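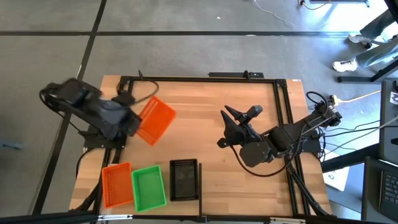
Perforated baskets in orange and green, plus the black one, on the wooden top

Home Help Exchange > Storage and Tidying > Baskets, boxes and bins

Small plastic baskets: what goes in which, and how do you stop them taking over the table?

Asked by tablemaker

Hello all! I have become completely smitten with small plastic baskets and I need some sensible people to talk me into a system. The picture at the top shows the sort I mean: orange ones and a green one with the holes in, and a black one that looks much darker inside once you put it next to the others. They are cheerful, they weigh nothing, and I want to use them for everything.

Some background. We have a wooden-topped table in the back room which does for sewing, post, mending things, wrapping presents and the occasional jigsaw. By the end of most weeks you can't see any of the wood. My plan is to give each job its own colour, keep the baskets along the near edge while I'm using them, and then put the lot away on the Charbonneau shelves behind the door. The shelves are 180 mm apart, which seems generous until you try to get a hand in over the top of a full basket.

What I'd love to know:

Does sorting by colour really last in a house with other people in it, or should I be labelling as well?

What do you keep in the ones with holes? I put pins in the green one on the first evening and you can guess the rest (I was finding them with my socks for days).

Is there a good way to stop them sliding about on wood? I oil the top every February and it is fairly slippery for a good while afterwards.

And should I be stacking them? The orange ones nest beautifully when empty, but full ones sit right down into whatever is underneath.

Any ideas welcome, the more detail the better!

3 answers

Answer from Shahram Taheri
Marked as helpful by the person who asked

Oh, I love this sort of question. I went through exactly the same thing when we moved to the flat, and I now run the whole of my hobby corner out of baskets, so here is everything I've got.

Colour first. It lasts if the colours mean something very broad. I tried one colour per project and it fell apart within a month, as projects end and then you have a red basket full of leftovers from three of them. What has stuck for me is orange for anything in progress, green for finished or going out of the house, and black for odds and ends waiting to be sorted. The black one gets emptied when it's full and at no other time. My two boys can follow that without asking, and they can't follow anything!

I would label too, but only on the short end, and only with something you can pull off. Luggage labels tied through the holes are perfect for this - no glue, and you can turn the label over when the contents change. I used the Ident stick-on sort for a while and they peeled off, because there is hardly any flat plastic between the holes for them to grip.

Now, holes. Things that do well in a perforated basket: balls of wool, rolls of ribbon, cloths, pegs, tubes of glue, paint bottles, potatoes, children's bath toys. Things that do badly: pins, beads, screws, crayons once they've been sharpened down, anything with a thin handle (crochet hooks poke straight through and catch on the next basket along). If you are set on keeping small stuff in one, cut a piece of felt to fit the bottom and run it a little way up the sides. Draw round the basket on newspaper first, then cut the felt slightly inside your line. It takes ten minutes and looks lovely, especially a dark felt in an orange basket.

Sliding is easy. Get a roll of that rubbery shelf liner, cut one long strip and lay it along the edge of the table where the baskets stand. Roll it up when you want the table back. Don't leave it down for weeks on freshly oiled wood, though. I did, and it left a waffle pattern that took a good bit of rubbing to get out.

For stacking, I'd say don't. With 180 mm between shelves you want one layer and a gap to reach into. If you need more space, a shallow tray under each shelf would do more for you than a second layer of baskets. I've got Doltora trays at home and I slide two baskets on to each, then carry the tray to the table and back. That one change made the putting away so much quicker!

Good luck, and do tell us which colours you settle on.

Comment from tablemaker: This is wonderful, thank you! The luggage labels are going on tonight. I have brown felt left over from a costume so the pins may get their basket back after all.

Comment from Shahram Taheri: Brown will look great. Put a stitch through a hole at each corner and it won't ride up.

Answer from Hugo Urquijo

I'll just add a bit about sizes. Before you buy any more, measure the depth of the shelf as well as the height. We ordered 13 from Flakuden in one go because we liked them so much, and 8 of those stuck out past the front of the shelf far enough to catch a sleeve. They live in the shed now and hold bulbs and seed packets very happily, but I wish I'd taken a tape measure to it first.

Ours is a 400 mm shelf and the baskets that fit best go in end on, short side facing you. You see less of each one but you get more of them in, and the label ends up where you want it.

Washing: warm water, washing-up liquid, old toothbrush for the holes. Not the dishwasher. One of mine came out with a bow in the base and it has rocked ever since.

Answer from pegbag2

i use mine for pegs and clean flannels. they're brilliant. green is the best colour

Comment from tablemaker: Can't argue with that!

Question posted November 21, 2001
Filed under: baskets, craft table, shelves, labels
Related questions: Removing marks from an oiled table top / Lining a wire drawer / How to store ribbon without creasing it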